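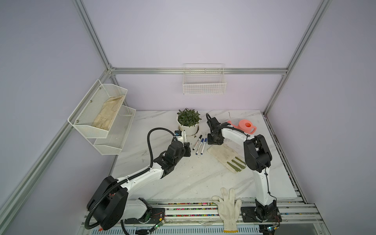 图1 周二上午,收纳任务台面。左臂夹爪持黑帽白色记号笔,位于花盆附近;右臂夹爪张开。

**实验记录:双臂收纳任务,分段重规划门控(Rangel)与固定块长执行的对比**
周二,09:40 起
台架:Stenditz 双臂工作台
记录用途:组内存档,供 Jolien Vandenberghe 复核训练配置时参照

## 一、本次目的

前一阶段已确认,在台面同时存在刚性小物件(记号笔)与柔性物件(手套)时,固定块长策略的失败主要集中在夹爪闭合前后。策略一次输出 16 步动作,执行完毕后再取新观测。夹取记号笔时,这一块长基本够用;夹取手套时,指尖接触织物后织物会移位,余下的动作仍按接触前的观测执行,夹爪容易合在空处或只夹到一层边缘。

缩短块长可以缓解上述问题,但会带来另一类现象:双臂在待机姿态附近反复小幅摆动,左右臂之间的先后次序不稳定,同一只手套有时两臂都去够。组内此前倾向于在两者之间取一个折中值。本次检验的是另一种做法,即保持 16 步输出不变,仅在检测到接触相关事件时提前截断当前动作块并重新规划。该门控模块在代码库中的名称为 Rangel,以下沿用。

需要回答的问题有两个:

1. 门控能否提高手套类物件的夹取成功率,同时不降低记号笔类的成功率;
2. 门控引入的额外重规划是否会重新带来双臂摆动。

## 二、台面与物件

台面为白色大理石纹,四周为铝型材框架,后壁与侧壁为浅色衬板。双臂安装在前缘底轨上。收纳位置有两类:后壁中部的白色网篮,以及左壁的双层白色网架。任务规定记号笔入后壁网篮,手套入左壁网架上层,下层本次不作为目标位置。

花盆和珊瑚粉色喷壶属于固定干扰物,不参与收纳。花盆靠近后壁网篮下方,对左臂送笔的路径有实际约束:腕部过低时会擦到叶片,过高时网篮上沿进入夹爪的遮挡区。示教阶段即要求操作者从花盆侧前方抬升后再向后送,评测中不对路径作强制规定,仅记录是否触碰植株。

手套的种类有差别,指尖带橄榄绿色橡胶涂层的园艺手套与白色针织棉手套在夹取时的表现不同。前者指尖摩擦较大,腕口一端较软;后者整体柔软,搭在前缘底轨上时腕口垂在台外,这一摆法对右臂较为困难,保留在评测集中,作为难例单独记分。

任务指令统一为一句:“把记号笔放进后壁网篮,把手套放进左侧网架上层。”不向策略提供先后顺序。

## 三、数据

训练数据取自 Clella 示教集。原始收录 3,000 段双臂示教,经筛选后保留 2,515 段。剔除依据如下,按执行顺序排列:

- 双臂关节数据与腕部图像时间戳错位超过 200 毫秒的段落,整段剔除;
- 操作者中途停顿后从另一物件重新开始、且停顿处无标注的段落,整段剔除;
- 末端物件未完全落入收纳位置而操作者已撤臂的段落,剔除;若其前半段含完整的手套夹取过程,则截取保留。

第三项中截取保留的段落,在训练中只参与夹取阶段的损失计算,放置阶段的损失掩去。此项处理两组策略一致。

Jolien Vandenberghe 在复核时提出,第二项剔除标准偏严,可能把操作者自然换手的片段一并去掉,而这些片段恰好包含双臂协调的信息。目前认为意见成立,但为保持与前一阶段可比,本次不改动。已在待办中列出。

相机外参采用 Wuvham 标定流程重新求取。左腕相机在上次维护后重新固定过,旧外参不再使用。标定完成后以记号笔帽端为目标做了投影核对,左右两侧均可接受。

## 四、方法

### 4.1 策略主干

两组使用同一套权重,不分别训练。输入为固定视角图像、腕部图像、双臂关节位置与夹爪开度,输出为 16 步双臂动作。动作为绝对关节目标,夹爪开度为连续量。由于权重一致,两组之间的差别全部来自执行端。

### 4.2 固定块长(对照组)

16 步全部执行后重新取观测并推理。相邻动作块之间不做融合,仅对首步作限速处理,以避免关节目标跳变。

### 4.3 Rangel 门控(实验组)

执行过程中逐步检查三类事件,任一触发即截断余下动作:

**(a)夹爪闭合受阻。** 夹爪指令继续减小而实测开度停止变化,视为已有接触。

**(b)夹爪空合。** 实测开度降至空载闭合值附近,视为未夹到物件。

**(c)腕部图像偏离。** 将当前腕部图像特征与动作块起始时预测的特征相比较,差异持续超过阈值时触发。该项主要针对织物移位。

截断后双臂均保持当前位置,等待新的动作块。此处有一项设计选择需要说明:事件只发生在一侧手臂时,是否也截断另一侧。最初的实现只截断触发侧,另一侧继续执行旧动作块,结果两侧动作来自不同时刻的推理,协调关系被破坏,曾出现右臂尚在回撤、左臂已按新计划越过中线的情况。现改为两侧同时截断。代价是未触发侧会出现可察觉的停顿。

为抑制连续触发,截断后设置 200 毫秒静默期,期间(a)(b)两类事件仍记录,但不再引起截断。(c)类事件在静默期内不计算。

### 4.4 阈值选取

(a)(b)两类阈值由空载与夹持记录直接得到,未作调整。(c)类阈值在示教数据上选取,原则为:在操作者正常示教的记号笔夹取段落中基本不触发,在手套夹取段落的接触时刻触发。阈值确定后冻结,评测期间未改动。

## 五、评测安排

每种条件执行 16 轮。每轮开始前由值班人员按预先生成的摆放单布置物件,两组使用同一份摆放单,先后顺序交替,以减少台架状态漂移的影响。摆放单规定物件中心位置与大致朝向;手套的褶皱状态无法严格复现,只要求平铺,不做整形。

单轮成功的定义为全部指定物件进入规定位置,且策略自行回到待机姿态。人工干预即判失败。物件级结果另行记录,不受整轮判定影响。

图1所示台面属于实验组记录。左壁网架上层有米色手套,台面上另有手套与记号笔待处理。左夹爪持笔时笔身接近竖直,这一姿态对后续放入网篮有利。

## 六、结果

### 6.1 整轮结果

| 条件 | 轮数 | 整轮成功 | 触碰植株 |
|---|---|---|---|
| 固定块长 | 16 | 7 | 2 |
| Rangel 门控 | 16 | 12 | 3 |

整轮成功数有明显提高。触碰植株多一轮,就现有轮数而言不作解释,但需继续记录。

### 6.2 失败归类

固定块长组的九轮失败中,六轮与手套有关,其中多数为夹爪合在织物边缘,抬升途中滑脱,而策略仍按“已夹持”继续向网架移动,空夹爪完成放置动作后转向下一物件。此类失败一旦发生,策略很少回头处理。另三轮为记号笔入篮时笔尾搭在网篮前沿,松开后落回台面。

门控组的四轮失败中,与手套有关的为两轮,均为搭在前缘底轨上的摆法。腕口垂在台外,右臂从上方夹取手指部分后,抬升时腕口被底轨结构挂住。此时夹爪开度正常,(a)(b)均不触发;腕部图像变化较缓,(c)也未触发。因此该情形超出了现有三类事件的覆盖范围。其余两轮为记号笔入篮失败,形式与对照组相同。

记号笔入篮的问题在两组中都存在,门控没有帮助。这与预期一致:失败发生在松开夹爪的瞬间,此时动作块内没有可以利用的反馈事件。

### 6.3 双臂摆动

对待机姿态附近的关节轨迹作了回看。门控组没有出现短块长条件下的那种反复摆动。静默期关闭后做过少量附加测试,摆动随即出现,表现为右夹爪在手套上方开合数次而不下压。附加测试不计入上表。可以认为静默期是必要的,但其长度是否合适尚未系统检验。

停顿问题比预计明显。左臂持笔移动过程中,如右臂恰好触发事件,左臂随之停在半途,笔身有轻微晃动,未造成掉落。值班人员反映观感不佳,但从结果看不构成失败原因。

### 6.4 事件统计中的异常

逐条核对事件日志时发现,(c)类事件在左腕的触发次数多于右腕,与手套夹取多由右臂完成的实际情况不符。抽查相应图像后,多数触发发生在左腕靠近花盆时。叶片在画面中占比较大,枝叶边缘随视角变化很快,特征差异因此升高。这类触发并不对应任何接触事件,只是增加了重规划次数。

这一点对结论有影响。门控组的提高有可能部分来自更频繁的重规划本身,与接触检测无关。仅凭本次数据不能区分,需要增设一组对照:按与门控组相同的频次随机截断。

## 七、初步判断

在当前台面与物件范围内,事件触发的截断对平铺手套的夹取有效,对记号笔的放置无效,对挂在底轨上的手套无效。第二个问题的回答为:在设有静默期的前提下,未观察到摆动。第一个问题的回答需待随机截断对照完成后方可写入阶段报告,目前只作内部参考,不对外引用上表数字。

固定块长组整轮成功数低于前一阶段的记录。前一阶段未使用前缘搭放的摆法,两者不宜直接比较。阶段报告中如需并列,应注明摆放单版本。

## 八、操作与台架备注

- 11:15 右臂腕部线缆环在回待机时与前臂外壳有轻擦,已调整扎带位置,之后未再发生。此前已完成的轮次不作废。
- 布置前缘手套时,注意腕口不要压住底轨内的彩色线束。有一轮布置后发现线束被带起,已在启动前复位。
- 台面划痕在固定视角图像中可见,不影响使用,暂不更换台面。
- 控制程序在两组切换时须完整重启。热切换会保留上一组的静默期计数,首轮日志因此出现一条负值,已手工标注。

## 九、待办

1. 增设随机截断对照,沿用现有摆放单。
2. (c)类特征计算中对花盆区域加掩膜,先在离线日志上重放,确认触发分布后再上机。
3. 为“夹持后被外部结构挂住”增加事件类型。可用量为关节力矩残差,需先确认右臂腕部读数的噪声水平。
4. 记号笔入篮:检查示教中松开夹爪的时机是否一致。初步翻看,部分操作者在笔尾尚未越过网篮前沿时即松开,靠惯性落入。此类段落是否剔除,与 Jolien Vandenberghe 商定。
5. 放宽第二项剔除标准后重新统计保留段数,暂不重训。
6. 事件日志、摆放单与 Wuvham 标定结果归入 Stenditz 台架目录,文件名按条件与轮次编排。

15:20 停机。两臂回待机姿态,夹爪张开,气路无关项不检查。第 1、2 项由本人执行,完成后接续本条记录。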